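第四章　场边记分与计时系统的安装和设置

4.1　适用范围

本章适用于 Pridside 488 型足球场边记分与计时系统的首次安装、赛前设置及赛后收存。系统由显示屏、控制台、裁判席信号盒和电源箱组成，安装于 Sitetti 可移动支架之上，由 Datton 控制软件统一管理。固定在看台或建筑外墙上的显示屏不在本章范围之内，应由 Honkanen 授权的安装单位另行施工。

本章所述各项操作应由经过场馆培训的人员完成。竞赛组织方对计时、补时显示或换人显示另有规定的，以竞赛规程为准；规程与本手册不一致时，场馆应在赛前与比赛监督书面确认所采用的显示方式。

系统显示的时间仅供观众、球队及转播人员参考。比赛时间由裁判员掌握，任何情况下均不得以显示屏读数对裁判员的计时提出异议。

4.2　安装前的准备

安装前应完成下列各项工作：

1. 查阅场地平面图，确定显示屏、控制台和电源箱的位置。显示屏应位于技术区域以外，且不得遮挡第四官员与替补席之间的视线。
2. 确认场边供电回路已由场馆电工检测，漏电保护装置动作正常。
3. 对照装箱单清点箱内部件。缺件或外观受损的，应在签收单上注明，并在安装之前通知供货方。
4. 将控制台充满电。首次充电时，应使用随机附带的充电器，并保持控制台处于关机状态。
5. 检查 Sitetti 支架的四个支脚、斜撑和锁销。锁销弯曲或保险环脱落的支架不得使用。
6. 通知草坪管理人员安装时间，避免与喷灌、划线及割草作业冲突。

注意：显示屏应由两人搬运。搬运时应握持屏体两侧的提手，不得抓握散热格栅或接线盖板。

注意：场地积水或有雷电预警时，应停止户外安装，已展开的电缆应断电后收回。

4.3　附件的整理与预装

紧固件、插头护套和识别标牌应在室内预先整理，再分批带至场边。不同规格的螺栓外观接近，混装后容易误用，支架用螺栓与屏体用螺栓尤其不得互换。预装工作应在平整、清洁的台面上进行，台面附近不得放置饮料和润滑油。每套系统的附件应独立整理完毕后再开始下一套。
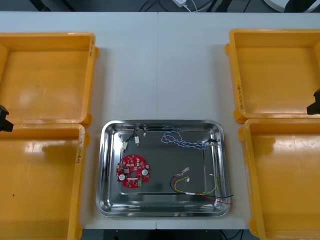 附件分组以安装部位为依据，依次为支架组、屏体组、信号盒组和电源组，每组附件在整个安装过程中应始终放在同一容器内。容器以敞口浅盘为宜，便于查看和拿取，场馆可使用现有的塑料盘或不锈钢盘，无须另行购置。容器的标记应写在不会被附件遮盖的位置，可参照图中左侧两只黄色塑料盘的做法，用深色笔直接手写于右侧盘沿；标记内容至少包括组别和系统编号。标记模糊时应擦净重写，不得在旧标记上叠写。

整理完成后，按下列步骤预装：

1. 将屏体挂钩装入屏体背面的滑槽，旋入紧固螺栓，但暂不拧紧。
2. 将插头护套套在各条电缆的接头端，确认密封圈没有扭曲或缺口。
3. 将识别标牌固定在电缆两端。两端标牌的编号应一致。
4. 将信号盒底板与磁性托架对齐，听到锁扣扣合的声音后，轻拉底板，确认其不会脱落。
5. 将电源箱的空置插口全部盖上防水盖。
6. 填写预装记录，由操作人员和复核人员分别签字。

预装过程中取出但未使用的附件应放回原容器。预装完毕后仍有剩余附件的，应重新核对预装记录，不得直接进入下一步安装。

4.4　支架与显示屏的安装

4.4.1　支架定位

1. 将支架平放在指定位置，松开运输绑带。
2. 展开前支脚，再展开后支脚，直至限位块到位。
3. 竖起立柱，插入锁销并扣上保险环。
4. 调节支脚螺杆，使立柱上水平仪的气泡位于两条刻线之间。
5. 在每个支脚下放置随机附带的垫板。天然草坪上应使用宽垫板，人造草坪上应使用橡胶垫板。
6. 将配重箱放置在后支脚横梁上，并扣紧箱体卡扣。

警告：支架未加配重时，不得悬挂显示屏。不得以沙袋、饮水桶或广告板底座代替配重箱。

警告：支架及其斜撑不得侵入球门线或边线外的安全缓冲区。缓冲区宽度按竞赛规程执行；规程未作规定的，由比赛监督在现场检查时确定。

4.4.2　悬挂显示屏

1. 两名操作人员分别站在支架两侧，握住屏体提手，将显示屏抬至挂钩高度。
2. 将屏体上方的挂钩落入支架横梁的卡槽。
3. 缓慢放下屏体，使其背部与缓冲垫完全贴合。
4. 由一人扶稳屏体，另一人拧紧屏体紧固螺栓。上方螺栓应先于下方螺栓拧紧。
5. 系上防坠钢索，并将钢索锁扣旋至闭合位置。
6. 站在支架正前方检查屏体是否倾斜。需要调整的，应先取下屏体，再调节支脚螺杆。

屏体安装后应采取必要的围护措施。观众能够接近支架背面的场地，应在支架周围设置隔离带，并在接线盖板上加锁。

4.5　电缆敷设与连接

信号电缆自控制台引出，经裁判席信号盒接至显示屏，全程长度不得超过60米。超过此长度的，应加装 Honkanen 信号中继器。信号电缆与电源电缆应分开敷设，确需交叉的，以直角交叉。

电缆应沿场地外侧的排水沟盖板或围栏底部敷设，不得横穿球员通道、担架通道和急救车辆通道。无法避开通道时，应使用可承受车辆碾压的线槽，并将线槽两端与地面固定。替补球员热身区内不得出现任何外露电缆。

敷设与连接的步骤如下：

1. 自显示屏一端开始放线，向控制台方向行进。放线时应转动线盘，不得从线盘侧面直接抽拉。
2. 在显示屏和控制台两端各预留一段余线，盘好后用扎带固定在支架横梁或桌腿上。
3. 检查电缆全程有无死结、压痕和护套破损。
4. 核对两端识别标牌的编号。
5. 在电源箱总开关处于断开位置时，插接电源电缆。
6. 将信号电缆插头的凸键对准插座凹槽，推入后顺时针旋紧锁环。
7. 将插头护套推至接口根部，并检查密封圈是否露出。

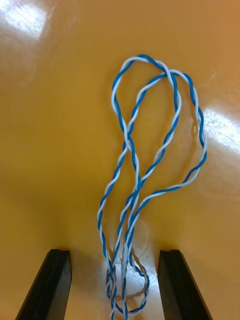 连接完成后，操作人员应沿线步行检查一次，复核人员再自相反方向检查一次。检查时应特别留意线槽接缝、围栏开口及广告板背面。广告板在安装之后发生移动的，应重新检查其下方及背面的电缆。

注意：不得在系统通电时插拔信号电缆。确需在比赛期间更换电缆的，应先由控制台执行“安全停显”，再断开电源箱总开关。

注意：电缆护套破损时应整条更换。绝缘胶带仅可用于固定标牌，不得用于修补护套。

4.6　首次通电与自检

1. 确认显示屏前方无人员近距离停留，随后合上电源箱总开关。
2. 观察电源箱指示灯。绿灯常亮表示供电正常；黄灯闪烁表示电压偏低；红灯亮起时应立即断开总开关。
3. 长按控制台电源键，待 Datton 启动画面出现后松开。
4. 在主菜单中选择“设备”，再选择“自检”。
5. 自检期间，显示屏依次点亮全部字段。操作人员应在屏前观察，记录不亮、常亮或颜色异常的部分。
6. 自检结束后，控制台显示结果代码。代码为零时，可继续进行赛前设置；代码不为零时，按4.10节处理。

显示屏存放在低温环境中的，搬至场边后应静置，待屏体表面无凝露后方可通电。不得使用热风设备加速除露。

4.7　赛前设置

4.7.1　建立比赛文件

1. 在主菜单中选择“比赛”，再选择“新建”。
2. 输入比赛名称和双方队名。队名应采用竞赛组织方公布的简称。
3. 选择比赛类别。成年组、青年组和训练赛分别对应不同的默认赛时。
4. 核对每半场时长和中场休息时长。与竞赛规程不符的，应手动修改并保存。
5. 设置换人名额和换人时机。规程允许加时赛增加换人名额的，应同时勾选相应选项。
6. 选择主队在显示屏上的位置。同一赛季内，主队位置应保持一致。
7. 选择“保存并锁定”，输入操作人员口令。

比赛文件锁定后，队名、赛时和换人名额不能直接修改。确需修改的，应由复核人员输入口令解锁，并在记录表中写明理由。

4.7.2　设定显示方式

系统提供累计计时和分半场计时两种方式。采用累计计时的，下半场从上半场规定时长开始显示；采用分半场计时的，下半场从零开始显示。除竞赛规程另有要求外，正式比赛应采用累计计时。

规定时间结束后，主计时字段可以停在规定时长，也可以继续走时。选择停在规定时长的，补时字段单独显示第四官员公布的最短补时。操作人员不得根据个人判断预先输入补时时间。

4.7.3　校时

1. 请第四官员确认当日所用的基准时间。
2. 在“设置”菜单中选择“时钟”，输入基准时间。
3. 启动试走时，与第四官员的计时表同步运行3分钟。
4. 比较两者读数。读数不一致的，应重新校时；再次不一致的，应停用计时字段，仅显示比分。
5. 将校时结果填入赛前检查表。

4.8　比赛期间的操作

操作人员应在双方球队入场前就位，至终场后裁判员离场为止，其间不得将控制台交由未登记人员操作。控制台附近应保留一条通向第四官员席的无障碍通路。

4.8.1　开球与半场

1. 裁判员鸣哨且球被踢出并明显移动后，按“开始”键。
2. 比赛中断时，除规程要求停表外，不得按“暂停”键。
3. 裁判员示意上半场结束后，按“半场”键。系统自动清除补时字段，并显示中场休息倒计时。
4. 双方交换场地后，核对队名位置。本系统不随场地交换自动变换队名位置。
5. 下半场开球前，确认主计时字段的起始读数。

4.8.2　进球与改判

1. 裁判员指向中圈后，按相应球队的“进球”键。
2. 控制台提示确认时，核对球队名称，再按“确认”键。
3. 使用视频助理裁判的比赛，应在裁判员作出最终决定后确认比分。等待期间可使用“核查中”字样。
4. 进球被取消的，按“撤销”键，选择最近一次进球记录并确认。
5. 乌龙球计入对方得分。需要显示球员姓名的，应按竞赛组织方公布的方式标注。

警告：不得根据转播画面、观众反应或场内广播预先更改比分。

4.8.3　换人、补时与罚球点球决胜

换人信息以第四官员提交的换人单为准。操作人员收到换人单后，应依次输入离场球员号码和上场球员号码，待第四官员举牌时按“显示”键。同一球队同时更换多名球员的，应逐组显示。

补时信息在第四官员公布后输入。补时期间再次发生长时间中断的，显示屏不自动延长补时，操作人员应维持原有读数，直至第四官员另行通知。

比赛进入罚球点球决胜时，在主菜单中选择“点球决胜”。系统停止主计时，保留规定时间及加时赛的比分，并开启独立的点球字段。每次罚球后，按“罚中”或“未罚中”键。罚球顺序由裁判员掷币后确定，操作人员应在首次罚球前完成设定。守门员提前移动导致重罚的，应撤销原记录后重新输入。

4.9　赛后停机与收存

1. 裁判员离场后，选择“结束比赛”，核对最终比分并保存。
2. 将比赛文件导出至场馆指定的存储设备。
3. 执行“安全停显”，待显示屏熄灭后关闭控制台。
4. 断开电源箱总开关，再断开场边供电回路。
5. 自控制台一端开始收线。收线时用干布擦去泥土和草屑。
6. 取下显示屏，装入运输箱，屏面朝向箱内软垫。
7. 移除配重箱，拔出锁销，折叠支架。
8. 将附件放回对应容器，与预装记录逐项核对。
9. 检查支脚所在位置的草坪。有明显压陷的，通知草坪管理人员修复。

受潮的电缆和护套应在通风处晾干后入箱。密封圈不得在阳光下暴晒，也不得涂抹机油。

同一场地连续举行多场比赛的，支架和显示屏可以留在原位，但每场比赛之前应重新进行校时和沿线检查。夜间留置的系统应断电、加罩，并由场馆安排看护。

4.10　自检代码与一般故障处理

代码 E1：显示屏无响应。断开总开关，检查信号电缆两端锁环，重新通电后再次自检。

代码 E2：部分字段异常。进入“设备”菜单，选择“字段检查”，记录异常字段的位置。异常字段影响比分或时间判读的，应停用该显示屏。

代码 E3：信号盒离线。检查信号盒与磁性托架是否贴合，再检查信号盒电池电量。

代码 E4：供电异常。立即断开总开关，由场馆电工检查供电回路。未经电工确认，不得再次通电。

代码 E5：比赛文件损坏。不得继续使用该文件。按4.7.1节重新建立比赛文件，并由复核人员核对全部内容。

同一代码连续出现3次的，应停止操作，记录显示屏序列号、控制台软件版本和故障发生时的比赛阶段，并联系 Honkanen 服务部门。等待处理期间，可使用手动翻牌记分器替代，计时信息由场内广播按照裁判员或第四官员的通知发布。

比赛进行中控制台失去响应的，显示屏将保持最后一次读数。操作人员应立即报告第四官员，不得自行切断显示屏电源。控制台重新启动后，选择“恢复比赛”，与第四官员核对比分、比赛阶段和已用换人名额，待比赛出现中断时再恢复显示。

4.11　定期检查

场馆应在每年3月对支架、防坠钢索和电源箱进行一次全面检查，检查记录应与设备履历一并保存。赛季中发生支架倾倒、屏体跌落或电源箱进水的，应立即停用有关设备并送检，不受上述检查周期限制。

防坠钢索出现断丝、锈蚀或锁扣变形的，应整套更换。支架焊缝出现裂纹的，不得在现场补焊。控制台电池无法支持完成一场含加时赛和点球决胜的比赛时，应予更换，更换后须重新执行4.6节规定的自检。

本章内容自10月9日起施行。此前印发的安装说明中与本章不一致的条款，按本章执行。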